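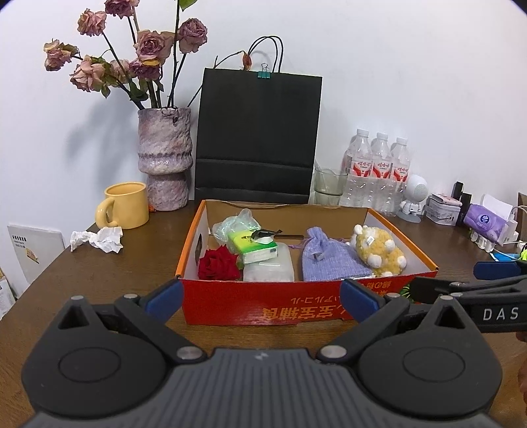 Gripper care at the Brerell bench: what changed over the summer

If you've been by the tabletop station lately, you'll know how much work the hand-held grippers have been getting, and we're so pleased with how the pair is holding up! The station is our favorite corner of the Ernard project. It asks for very little: a plain table, a shallow box, a mix of things to pick up, and two grippers that close the same way every time. Getting that last part right has kept us busy, and we want to share what we learned.

First, the pads. The dark blue pads at the fingertips do the real work, and they pick up everything, especially fluff from soft toys and dust from cardboard. We used to wipe them at the end of the day. Now we wipe them every 80 picks with a lint-free cloth and a little plain water, then let them air dry with the jaws open. It sounds fussy, but the difference on slick plastic is huge. Drawstring pouches and thin bags come up cleanly too, and those were the ones that used to slide out on us all the time.

Second, the linkage. The black diagonal arms swing on round silver pivots beside the ribbed body, and on the older of our two grippers one pivot had worked itself a hair loose. You couldn't see it. You could feel it, though – a tiny click just before the fingers met. We backed the screw out, cleaned the thread, put on one small drop of the removable thread locker (please, not the permanent kind) and tightened it by hand. It has done 554 cycles since then without a click.

Third, the opening check. Before each session, open both grippers all the way and set them side by side on the table. The gaps should match. If they don't, run the Stustden zeroing routine again before you touch anything else, and write the reading in the bench log. Our last one came back at 87 on both units, a lovely sight after the trouble we had in December.

One thing we're still working on is the box itself. A light cardboard box creeps when a pad leans on its front panel, and by the tenth pick it can be a good way off its mark. The Carbone team uses a strip of removable tape under each corner, and we're trying that now. So far so good, though the tape does lift a bit of the printing.

We'll be replacing the pads on both grippers at 300 more cycles, whether they look worn or not. If you'd like to learn the swap, come and do one with us – it takes a small hex key, a clean cloth and a bit of patience. Spare pads are in the top drawer, left side.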